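Guides > Home and Hallway > Stands and Trays > Tivik Tray Stand > Set-up and Care

Tivik Tray Stand
Section 3: Setting up the padded work surface and placing the tray

Read this section through once before you start. It covers preparing the table, laying the padded board, putting the tray in position and fitting the rod and crossbar. Loading is covered in Section 4.

The Tivik is a shallow oval tray with a thin black rod behind it. It is meant to be used on a flat, padded surface, with the long side of the tray facing you.

Tray on the padded surface, rod to the back: 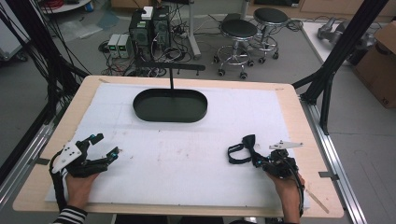
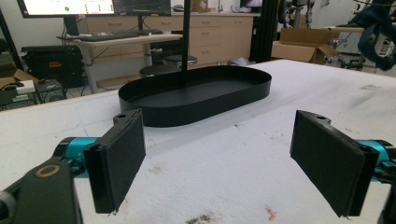 3.1 What you need

- The tray
- The rod and crossbar
- The small wrench from the parts bag
- A foam board or padded sheet, slightly smaller than your tabletop
- Four small clamps
- A soft cloth
- A pencil and a ruler

The board and clamps are not supplied. Any firm white or light-colored foam board will do. Homasell sells one cut for the Bellamy table, but a sheet from a craft store works the same way. Do not use a bed topper or anything else you can press your thumb deep into.

3.2 Preparing the table

1. Clear the tabletop and wipe it down. Let it dry fully.

2. Check that the table does not rock. Push down on each corner in turn. If one corner dips, adjust the feet or put a shim under the leg.

3. Run your hand over the top and feel for grit, dried glue or raised screw heads. Anything left under the board will show as a bump later.

4. Move the table at least 15 inches from the wall if you can. You will want to reach behind the tray to tighten the rod.

Note: The table should be able to take the weight of the tray and whatever you plan to put in it. Most household tables are fine. Folding card tables are not recommended.

3.3 Laying the board

1. Lay the board on the table with the smoother side up. Leave a narrow border of bare tabletop on the sides so the clamps have something to hold.

2. Square the board to the front edge of the table first, then check the sides.

3. Fit one clamp at a back corner and tighten it by hand. Fit the second at the opposite front corner, then the other two.

4. Press the board flat with your palms, working from the middle out. If it ripples, loosen two clamps on the same side, smooth it, and tighten again.

5. Go around all four clamps once more.

CAUTION: Hand-tighten the clamps only. A wrench or pliers will crush the foam, and a crushed corner does not spring back.

Note: Light-colored board picks up marks quickly. Smudges and scuffs do not affect how the tray sits. A slight wrinkle away from the tray is also nothing to worry about. Replace the board when it has a dent or a tear where the tray stands.

3.4 Positioning the tray

1. Unwrap the tray and wipe the inside and the underside. There may be a fine dust from the packaging.

2. Set the tray down with its long side running left to right. The fixing point for the rod goes at the back.

3. Center it by eye, then measure from each end of the tray to the side of the board. Shift it until the two measurements match.

4. Leave clear space in front of the tray. You need room for both forearms when loading or sorting.

5. Press lightly on each end of the tray. It should not rock. If it does, lift it and look for something underneath.

6. When you are happy with the position, make a light pencil tick at each end. This lets you put the tray back in the same place after cleaning.

CAUTION: Lift the tray to move it. Dragging it will mark the board and can roll up the surface of softer foam.

3.5 Fitting the rod and crossbar

Have a second person hold the rod for steps 2 and 3 if you find it awkward.

1. Screw the crossbar onto the top of the rod. Do this on the table, lying flat, before the rod goes in. Turn until it stops, then give it a quarter turn with the wrench.

2. Stand the rod upright behind the tray and guide the lower end into the fixing point. It should drop in without force.

3. Turn the crossbar so that it runs the same way as the long side of the tray.

4. Tighten the fixing screw from behind.

5. Look at the rod from the front and then from one side. It should be straight both ways. Small leans are almost always a loose fixing screw – loosen it fully, reseat the rod and start again.

6. Hold the crossbar lightly and check that it does not turn.

CAUTION: Do not lift a loaded tray by the crossbar. Empty it first, then use both hands.

CAUTION: The rod is thin and dark and can be hard to see against a dark background. Keep your face clear of it when bending over the tray, and keep the stand away from the edge of the table if there are small children in the house.

3.6 Before first use

1. Put a few light items in the tray, such as keys or a pair of gloves. Spread them along its length.

2. Check the rod again. If it has shifted, repeat 3.5 from step 4.

3. Take everything out and check that the tray is still between your pencil ticks.

4. Put away the wrench, pencil and any leftover sticks or packing pieces. Loose items on the border of the table tend to get pushed under the board.

The tray is rated for 800 grams. Anything hung on the crossbar counts toward that figure. We suggest no more than 400 grams on the bar, split evenly between the two sides.

3.7 Cleaning

Wipe the tray with a damp cloth and dry it. The finish is matte, and scouring pads will leave shiny patches that cannot be removed. Dish soap is fine. Do not put the tray in the dishwasher.

The rod only needs dusting. If the crossbar has worked loose, tighten it at the same time.

For the board, try a dry eraser first on scuffs. For brownish or reddish stains use a barely damp cloth and dab – rubbing spreads them. Do not soak foam board. If the mark stays after two tries, unclamp the board and turn it over.

3.8 Common problems

Tray slides when loaded: The board is probably dusty. Wipe it and the underside of the tray, and let both dry.

Tray rocks at one end: Check under the tray first, then under the board.

Crossbar turns on the rod: Remove the rod, lay it flat and tighten the joint as in 3.5, step 1. Do not try to tighten it with the rod standing.

Clamp will not hold: The border may be too narrow. Trim the board a little on that side and refit.

Continue to Section 4: Loading and sorting.

Comments (3)

Pin-yu Ho
The pencil ticks are a good tip. I take mine down every week to clean and it used to end up in a different spot each time. Does the rod from the older Barmont stand fit this one? It looks the same thickness.

Trevor Crabtree
@Pin-yu Ho I tried that in February. It goes in but the screw doesn't bite, so it leans. I ended up ordering the right one.

Trevor Crabtree
Also, step 3.3.4 needs to say which two clamps. I loosened the front pair and the whole sheet crept toward me. Loosening the left pair worked better.

Related guides
Tivik Tray Stand: Section 4, Loading and sorting
Bellamy Table: Leveling the feet
Barmont Stand: Replacing the rod
Choosing a foam board for your table
Spare parts and how to order them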